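Bare White and Loving It

The best thing in my workroom is a flat white surface with nothing much to say for itself. I spent years working on a dark table I found in Rustad, a handsome old brute that swallowed every pin, screw and snip of thread I ever put down. Then I switched to white, and I could find things again!

It changes how you work. A gray scrap shows up, a black one practically shouts, and even a bit of tape looks like it means something. I can be at the bench for 90 minutes and still lay my hand on the tiny thing I set aside at the start.

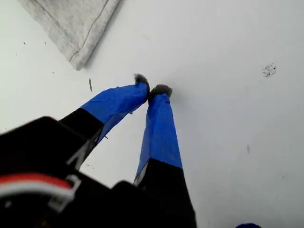
Mine came secondhand from a shop in Ultusstead for 44 dollars, legs included (wobbly ones, but a folded card fixed that). It gets a wipe with a damp cloth each evening, and in October it gets a proper scrub, corners and all. Glue comes off if you catch it early. Ink is another story, and I have one blue smudge from last year that I've grown quite fond of.

Keep the lamp off to one side, too, so small things throw a little shadow. And leave a good 12 inches clear at the front edge for your elbows. You'll want to fill it. Don't!

7/1/25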